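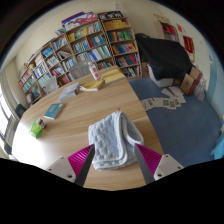 Good evening, everyone, and thank you for coming out. I know the parking is what it is, and I know some of you came straight from work, so if you need to eat something while I talk, please do. I won't be offended. The talk is called "Towels, Books and the Big Table," and it's really about how we put a shared room back together at the end of the day.

(Wait for the back row to sit. Leave the slide up.)

Let me start with the towel, because I always start with the towel. I've been giving a version of this talk for a good while now, first at the Killbridge reading room and then over in Vadov, and the towel is the part people write to me about afterward. Light blue, soft, with that bumpy quilted texture and a paler trim along the folded edges. It's folded thick, into a block, and it's standing up. Now, most of us were taught to fold a towel flat and lay it on a pile. I did it that way for 23 years! And then you need the one at the bottom, and you know what happens to the pile.

So the thick fold. I'll do it at the front table in a minute (towels are in the canvas bag, don't forget to pass them out). Long sides in toward the middle, smooth it with your forearm, then fold from the short end in thirds, or quarters if it's a big one. Stop while it still has some body. A textured towel like this one will stand up for you if you leave a little air in it. If the top wants to curl over to one side, let it curl. I used to fuss with that and I've given it up.

(Demonstrate twice. Slow down the second time, last year I rushed it.)

All right, now the table. You'll notice the towel is sharing it with quite a few other things, and this is where I get a bit long-winded, so bear with me. There are books lying on it, a teal-blue one set down at an angle, a yellow one, a stack farther back. There's a white bottle with red printing. There's a little green packet over near the edge. I love a table like this. It looks like my table, and I suspect it looks like yours.

My rule for a mixed table is to go by where things live, and to begin with whatever has the shortest walk. In a room with a long bookcase along the wall, that's the books, every time. Pick up the loose ones, add them to the stack you've already got, carry the stack once. You'd be surprised how much calmer you feel with the books gone, even though the small stuff is all still sitting there looking at you.

(Ask: who has a packet of something on their kitchen table right now? Let them laugh. Don't tell the seed story unless we're ahead of time.)

Small things near an edge come next. At Horobets Hall they keep a shallow tray on the table all day and anything smaller than your hand goes in it. Then bottles, and please check the cap before you tip it into a basket. I learned that one with a bag of clean linens, and I won't go into it.

The towel goes last. It's big, it's soft, and while you're working it can sit there without bothering anybody.

A word about cubbies. I'm very fond of them, and that long curved bookcase with all its compartments is the kind I'd have at home if I had the wall. But a cubby will take anything you give it. When we redid the Herach after-school room we had 100 compartments to fill and we filled every one in an afternoon, and by November nobody could find the tape. So leave a few empty. We went back and cleared 17 of them, and the room has run better ever since.

If your cubbies are deep, a standing towel is a very good tenant. Put the smooth folded edge facing out and you can pull one without disturbing its neighbor. Two to a compartment is comfortable. Three and you're back to wrestling.

(Check the clock. If it's past 7:40, skip chairs and go right to practice.)

Chairs, quickly. Push them in before you wipe the table, and then wipe the backs too while the cloth is in your hand. Plastic ones show fingerprints more than you'd think, especially by a window.

Now everybody take a towel, find a bit of table, and let's fold. I'll come around. The handout is by the door, and the coffee should be ready by the time we're through.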